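Notebook, glaze bench, October 2019

Picking this up again after a gap, so forgive the ramble while I find my feet. The last proper entry ended with me promising to sort out the crawling on the satin white before doing anything else, and of course I then did three other things. Back to it now.

For anyone reading over my shoulder: the trouble is the satin white pulling back from the rims and from the inside corner where the wall meets the floor of a pot. It doesn't happen on every piece. It happens on enough of them that I've stopped putting it on anything I care about, and that's a shame, as it's the nicest white we have and takes a brushed blue line better than the gloss ever did.

Danjuma Eze came by in the morning and we went through the bucket together. He has always held that the glaze is carrying too much raw clay and shrinks as it dries, and I have always held that I was putting it on too thick, and we've had this conversation so often that we could swap parts. This time we did the sensible thing and looked at some dried glaze under the hand lens before it ever went near the kiln. There were fine cracks all over the heavy spots, like the bottom of a dried-up pond. So he's right about the shrinking, and I'm right about the thickness, and we were both very gracious.

The recipe as it stands has all its clay in the raw form. The plan is to swap half of that for calcined, which has done its shrinking already. I don't want to swap all of it, or the bucket will settle like concrete and I'll be out there with the paint mixer every ten minutes. Danjuma thought even half was cautious. I told him I'm a cautious person and he laughed for longer than I thought was needed.

Mixed a test batch of 300 grams dry. Sieved it twice, the second time through the fine mesh, and my goodness, the difference a second pass makes to how it sits on the brush. I had got lazy about that. Left it to stand over lunch and then adjusted the water a little at a time. I weighed the same plastic cup full of it as I always do (the cup with the line scratched on the side) and stopped at 462 grams with the cup included, a touch thinner than the old bucket. Writing the number down here so I don't have to hunt for the scrap of paper later, which is how I lost the last one.

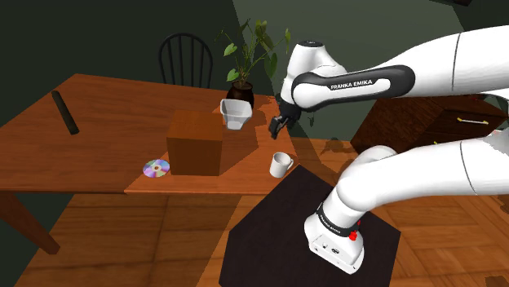
Dipping went well. I used the small bisque tiles with the bent lip, the ones we pressed in the summer, and did each one in two bands so there's a single coat at the bottom and a double coat across the top. Three seconds in the bucket for each dip, counted out loud, because I count faster when I'm counting in my head. The old glaze went on a matching set, same clay, same bisque firing, so that we're comparing like with like for once.

Wiped half the tiles with a damp sponge beforehand and left the other half dusty, just as they came off the shelf. This was Danjuma's idea and a good one. We have all been told to wipe the bisque and we all skip it when the shelf is full, and I would like to know how much of this trouble has been plain dust all along. If it's mostly dust I'm going to feel foolish about the clay, but I'd still sooner know.

By late afternoon the new batch had dried without any cracks that I could find on the single coats. On the double coats there was a bit of fine crazing in two of the corners – far less than on the old glaze, where you could see it from a step away. Rubbed those two spots smooth with a fingertip and marked the backs with a cross in oxide, so nobody takes them for untouched ones when they come out.

One side note while I think of it. The blue I used for the brush lines on the tiles is the last of the old jar, and the new jar looks a shade greener in the bag. It may fire the same. I put a stripe of each on a spare tile and that can go in with the rest.

Firing notes. The tiles are on the middle shelf, toward the back, with a witness cone where I can see it through the lower spy hole. I'm going up slowly at the start, no more than 300 degrees in the first few hours, as the double coats are still a little cool to the cheek and I don't want steam lifting the glaze off the pot before it has a chance to melt. After that it's the usual program with the usual short hold at the top. I'd love to try a slower cooling as well, since I have a feeling the satin would come up silkier for it, but that's a second change and I've been scolded before for making two changes at once. It can wait for November, when the kiln is quieter.

Things to pick up next time:
New foam for the sponge bucket, the old one is shedding.
Ask Danjuma whether he still has his notes on the calcined clay from the teapot glaze, and what he fired it to.
Relabel the lid on the old satin white. It still says "good" in my handwriting and that is no longer fair to people.
More kiln wash on the two half shelves before they go back in.

Kiln switched on before I left, lids on both buckets, test cup rinsed and back on its nail. I'll open up when it's cool enough to touch the tiles bare-handed and write up the results on the next page.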